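Dolwood Tabletop Two-Hand Kit

I run a small test kitchen supply shop, and I get asked about this kit more than anything else on the site, usually by people who have been told to "get a robot arm quote" by Friday and have no idea where to start. So let me talk you through what you're paying for!

The Dolwood kit is two arms with full multi-fingered hands, plus the control box and a license for the Ander simulator. I always tell people to open Ander first, before they measure a single table. You lay out your own surface, drop in your boards and cans and plates, and find out how much room two hands really want (more than you think, every time).

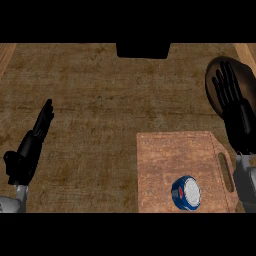 Cutting board and can layout, rendered in Ander.

The default job in there is a tabletop one with a blue can, a cutting board and a dark plate or board off to the right. It sounds dull, but it's a great budgeting tool. I tried it with a narrower table and ended up moving the cutting board twice, and I'd much rather do that on a laptop than after the bolts are in.

Do you need both hands? If your work is all picking up small cans and setting them down, maybe not. The single-arm kit is cheaper and you can add the second one later, though you'll pay for the mounting visit again. I went for two and I'm glad, mostly for holding bowls steady.
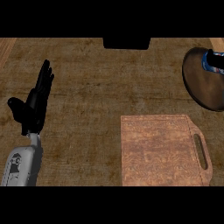

What to budget for

Starter deposit: $3000, which holds your build slot and opens your Ander license the same day.

Lead time: 40 working days. August is slow, so order before then if you can.

Setup and training: 15 hours, and please don't skimp on it. I did the first time and spent a miserable weekend with the manual.

Spare fingertip pads: get 5 sets. They're cheap and I go through them faster than I'd like.

Table: not included. Bonsu makes a heavy one that I like, but any solid top will do if it doesn't wobble.

Service plan: optional, through Adell. I have it for the shop and renew it every year.

Send me your table size and a list of what you want to move, and I'll send back a quote with the single and double kits side by side.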